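Chapter 6
A Place for Every Brick

I have a confession to make before we get going. I spent most of one August sorting toy bricks, and I'm a grown woman with a job. My nephews had left a tub of them at my place in Susumcombe, all colors jumbled together, and I told myself I'd deal with it in an evening. Ha! By the end I had strong opinions about bowls.

So this chapter is about sorting small things, and bricks are what we'll practice on. They're cheap, they come in clear colors, and you probably own some (check under the couch). In Chapter 5 we talked about deciding what to keep. Now we're putting the keepers somewhere, and the first choice is what you sort by. Start with color. A blue brick goes in one bowl, the orange ones go in another, and you carry on like that until you get bored.

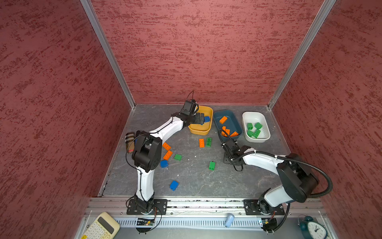 Page last changed: March 7, 2025

I like my bowls along the back of the table, with the working space in front of me. When I tried it the other way around I kept knocking the rims with my elbows, and I once sent a whole bowl across the kitchen floor. Wide and shallow beats tall and narrow too, at least for me, because I want to see what's in there without tipping it out.

Color only takes you so far, though. Spread out a handful of orange and green bricks and you'll notice that the orange ones don't all match. Some are short, some are long, and if you're building a wall you care about that a lot more than you care about the color! We'll call this the second pass, and Exercise 2 at the end of the chapter is all about it. 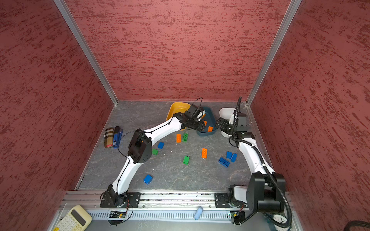
Tuulikki Lahtinen wrote to me after the first edition that she skips color completely and goes straight to length, and that her whole Geum set takes her half the time it used to. Fair enough. I tried it for a week and missed my colors, but you may well be more like her than like me, so give both a go before you settle.

Then there's the stuff that isn't a brick at all. Every table collects it. You sit down to sort and there's a plaid eyeglass case, a blue stapler, and one orange brick that wandered off by itself. My rule is that visitors get moved first, all of them, before I touch a single brick.

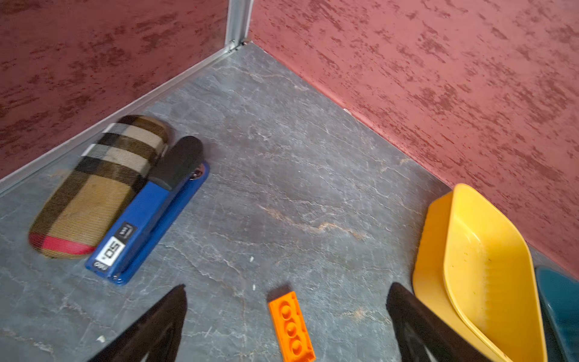 What do I do with a thing that fits none of my groups?

Give it a bowl of its own and come back to it when the rest is done.

You'll need that spare bowl for Section 6.1, so go and find one now.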